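Computer monitor

A computer monitor is a display that turns signals from a computer into a picture people can see and work with. It is one of the most-used tools in modern life, and one of the most interesting, packing a great deal of physics into a slim box that most owners only dust now and then.

Early monitors were built around the cathode-ray tube, a sealed glass tube in which a beam of electrons swept across a coating of phosphor. The beam drew the image line by line, so quickly that the eye took it for a steady picture. These sets were deep and very heavy — moving one up a flight of stairs was a job for 2 people — but they handled motion beautifully, and fans of old video games still hunt for them.

Liquid crystal displays took over on most desks in the 2000s. A liquid crystal panel makes no light of its own. A backlight shines from behind, and each tiny cell twists the light passing through it to let more or less reach the viewer. Red, green and blue filters do the rest, and from those few colors come millions of shades! 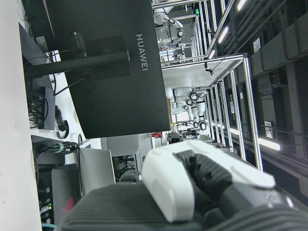
Brightness is measured in candelas per square meter, often called nits. A screen that reaches 400 nits is comfortable in a sunny room, while a dim bedroom calls for far less. Contrast matters just as much, and this is where organic light-emitting diode panels shine. Every pixel makes its own light and can switch off completely, so a night sky looks truly black.

Refresh rate, given in hertz, tells how many times per second the picture is redrawn. Higher rates make scrolling text and fast games look wonderfully smooth.

See also: Backlight, Color depth, Pixel density, Television set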